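Speaker notes: "What I saw at the Okamside open day"
Friday lunch talk, 40 minutes with questions

Before I start: check the clicker, put water on the lectern, turn off the laptop notifications (last time everybody got to read my dentist reminder).

1. Hello, and why I went

Hi everybody, thanks for giving up your lunch. I'm going to talk about a day out. Back in August I went to the open day at Okamside, where they work on household robots, and I came home with a full notebook and a very sore neck from craning at other people's monitors. I was one of 80 visitors. I went mostly for the simulation room, so I'm putting that up first.

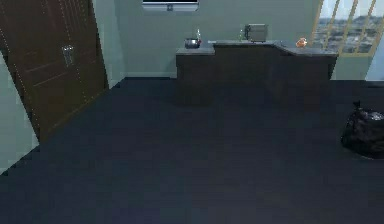
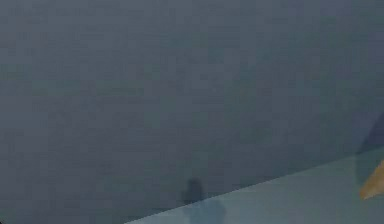 Both from the simulated kitchen session.

2. The simulated kitchen

Leave the pictures up for a bit. Let people look. Drink water.

So, this is all computer-rendered. The first one gives you the room: a big dark door on the left, the counter across the back, a window with a whole hazy city behind it. I got stuck on the city. Somebody put a skyline in a practice kitchen! And there's a garbage bag on the floor, tied at the top, and I have to say it made me feel right at home.

The second one is the one I want you to remember when we get to the part about seeing. It's nearly all blue-gray, with a pale surface slanting through the corner and a dark blur at the edge of it. I looked at that blur for a good long while and I still couldn't tell you if it's an object or a shadow. The orange-tan tip coming in from the right is most likely a gripper finger. That's as far as I got, and I had a chair and a cup of coffee.

Ask the room: what would you do next, if that was all you had to go on? Take two or three answers. Somebody will say "move the camera." Good, hold on to that one.

3. Asuka's walkthrough

Our guide for the morning was Asuka Nakajima. She runs the simulation side, and she's one of those people who gets faster the more she likes the subject, so my notes get worse and worse as the morning goes on. Apologies in advance.

She started with a question I'd been too shy to ask, namely why you'd bother with a fake kitchen when there's a perfectly good real one down the hall. Her answer was mainly about mornings. In the real kitchen somebody has to put everything back after each try. Pot back, bottle back, wipe up, go again. In the simulated one you press a key. Her team had set up 200 different starting arrangements for the kitchen work, and she said just the thought of laying those out by hand made her want to lie down on the floor.

(Pause here. It got a laugh when she said it, may not get one when I do.)

Then she got to the part she worries about. A simulated pot weighs what you tell it to weigh. A simulated bottle is as slippery as the number you typed in. If you typed in a silly number, the robot will learn to handle a silly bottle, and it'll be very good at it, and then you take it down the hall and it drops a real one on your foot. She has a sticky note on her monitor that just says FRICTION? with the question mark, and she told us it's been there longer than the monitor.

Somebody in our group asked whether better graphics would fix it. She said sometimes, a little. She'd take a plain-looking room with the weights right over a gorgeous one with the weights wrong. I wrote that down and underlined it, and it's the thing I've repeated most to people since.

4. What I got to try

OK, the fun bit. After the walkthrough they let us drive.

You sat down at a desk and moved a hand controller, and the arm on the screen followed along. The software is called Gamora and it's their own. The job was to bring the gripper up to something on the counter, close it, lift, and set it down again. That's it! I have been picking things up my whole life, I felt pretty good about my chances.

I was terrible. I want to be clear about how terrible. My first try I closed the gripper on thin air, well short of anything. My second try I pushed the thing along until it went off the back. A boy of maybe ten was waiting behind me and I could hear him breathing.

What got me was depth. Left and right were fine, up and down were fine, but near and far I just could not judge. Asuka came over and told me to quit staring at the object and look at what the gripper was doing next to it. Also to slow down. I went in slowly, stopped, went in a little more, stopped, and on the next go I got it up off the counter and held it there, and I may have said "ha!" out loud.

Then the boy sat down and did it first time. Moving on.

If there's time, do the pen thing: have somebody close one eye, hold a pen at arm's length, and try to touch the tip with a finger coming in from the side. People miss. It's a cheap demo and it always wakes up the back row. Bring 2 pens, one always disappears.

5. Down the hall: the real arm

After the break we went to see the hardware. The real kitchen is smaller than I expected and it smells of burnt toast, which I found very reassuring. The arm there is a Sakai, mounted on a post by the sink, with a yellow line taped on the floor that we were not to cross. They're strict about the line. A man leaned over it to get a better look and the whole demo stopped until he leaned back.

They ran it on a dish towel first. Pick it up, fold it once, put it down. It took so long that people started chatting among themselves, and then it finished and everyone clapped anyway. Then a cup, which went fine. Then another cup with a thin handle, which did not go fine. The gripper came down right across the handle, squeezed, and the cup popped out sideways and rolled away along the counter. The engineer running it just said "yep" and made a mark on a clipboard.

I liked that a lot. I've been to demos where everything works and you leave with nothing to think about. The clipboard had plenty of marks on it, and when I asked, she turned it around and showed me. Most of the misses had a word next to them. "Handle." "Glare." "Handle." "Towel again."

Glare is a whole subject. If the sun is on the counter, shiny things get hard for the cameras. They have blinds, and a rule about who's allowed to touch the blinds, and apparently there's been at least one argument about the blinds. I asked if they practiced with bad light in the simulator too and the answer was yes, but it never seems to be the same kind of bad light they get in the afternoon.

6. The afternoon session

I'll keep this short, we always run over.

After lunch there was a talk from a company called Zutelex, who want to put arms like this into assisted living kitchens. Their speaker spent most of his time on jars. Opening jars, holding jars steady while a person opens them, handing a jar over without letting go too early. He said the handing over is the worst part by a mile. A person tugs a little, the gripper has to decide whether that's a real tug, and if it waits too long the person feels like they're in a fight with it.

He'd spent time watching people cook in their own homes, and what he noticed was that hardly anyone wanted a robot to do the cooking. They wanted the heavy pan moved. They wanted the thing on the floor picked up. One woman told him she'd take a robot that did nothing except bring the trash out, and she'd take it tomorrow.

I thought about my own mother here and her cast iron skillet. Skip this if I'm behind. If I'm not, tell the skillet story, the short version.

7. Bits I'd pass on if you're going

They do another open day next year, so a few practical things from me:

Go in the morning. The driving desks had a short line when we got there and a very long one by mid-afternoon.

Have a go at driving even if you feel silly. I learned more from missing than I did from the handouts.

Ask the people at the benches what went wrong this week. They'll all tell you, they seem to enjoy it.

Eat before you arrive. The cafeteria holds up to 40 people and they're all in front of you.

Parking is on the far side of the building, and the sign for it faces the wrong way.

8. Back to the blur

Put the second kitchen picture back up by itself.

Remember somebody said "move the camera"? I asked Asuka much the same thing, what you do when a view gives you that little. She said you've got a few choices: get another view, come in slower, or back out and start the approach over. And she said backing out is the one beginners never use, people or robots. I sure didn't. I just kept pushing.

So I'd like to spend the rest of our time on that. Where in our own work do we keep pushing on a bad view? I've got one from the packing line that I'm happy to go first with (the label reader, some of you were there).

Questions. If it's quiet, ask the folks from maintenance about glare, they've got opinions. Pass around the handouts and get the pens back.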